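Notes for the talk, 21/08/2022
Rattana Hemmin
Title: **Eating together, and how we learned to do it**

*Length is 40 minutes, then 5 for questions. Speak slowly. Water on the left side.*

## Opening

Good afternoon, and thank you for coming inside on such a nice day. My name is Rattana. I grew up in a house where we ate with a spoon in the right hand and a fork in the left hand, and the fork was only for pushing. When I came to this country I was twenty-six years old, and at my first lunch in the office I pushed my peas onto a spoon. A colleague asked me very kindly if I wanted a knife. I said no, thank you, and then I was ashamed for the whole afternoon, and I didn't know why.

(Pause. People usually laugh at the peas. Wait for it.)

I want to talk today about table manners, and mostly about the spoon. I'm not a historian. I worked for many years in the kitchen of the Misari, and after that I taught evening classes in cooking, so what I know comes from watching people eat.

## Part one: one pot

- For a long time, in many parts of the world, people ate from a shared dish. Some families still do, and mine did at New Year.
- When the dish is shared, the manners are about the others. You take from your own side. You don't search for the best piece. You wait for the oldest person.
- My grandmother had one rule more: the serving spoon must never touch your mouth. If it did, it was taken to the kitchen and washed, and you had to carry it there yourself, with everybody looking.

Tell here the story of my cousin Mao and the fish soup. Keep it short! Last time it took too long and I had to skip the Zasside part.

## Part two: my own bowl

When every person has a bowl of their own, the manners change direction. Now they are about your own mouth and your own noise. Do you lift the bowl or does it stay on the table? In the house of my childhood we left it down. In the house of my friend from Osaka, it was lifted, and leaving it on the table looked lazy to her mother. 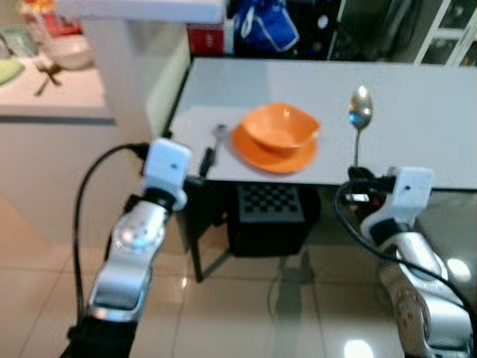 Soup is the difficult one. At the Misari the head waiter taught us to move the spoon away from the body, fill it not too much, and drink from the side. I practised this at home with cold tea. My husband drank his soup from the point of the spoon, towards himself, with great happiness, and his shirt was always clean. Mine was not.

Question for the room: who was taught to tip the plate away? (Raise my own hand first, people are shy.)

Then say:

1. Both ways will bring the soup to the mouth.
2. The rule tells us mainly who taught you.
3. Children notice this much earlier than we think.

## Part three: the class in Zasside

In September of my second year of teaching, I had a group in Zasside with people from many countries. I planned a lesson on dumplings. It became a lesson on how to eat dumplings, and we had a real quarrel. One man cut his with a knife. One woman put down her chopsticks and said she could not look at this.

I didn't know what to do, so I asked each person to eat the way their mother would want. It became very quiet. After some minutes they began to ask each other questions. The woman with the chopsticks showed the man how to hold them, and he dropped two dumplings, and she gave him hers.

*(Don't explain this story. Drink water, go on.)*

## Part four: what I do at home now

I use the fork and the spoon again, as my mother did. When guests come I put out everything, and also chopsticks, and I don't say which is for what. My granddaughter eats rice with her fingers until she is tired of it, and then she asks for a spoon.

If there is time: read the paragraph from my mother's letter (blue folder, second page). If there is no time, leave it out and go to the questions.

## For the questions

- Somebody will ask about slurping noodles. Answer: ask the person who cooked them.
- Somebody will ask if manners are getting worse. I truly don't know. My grandmother was asking it too.
- Recipes are on the sheet by the door. The fish soup is on the back side, and the salt should be one teaspoon. The sheet says tablespoon, please tell them.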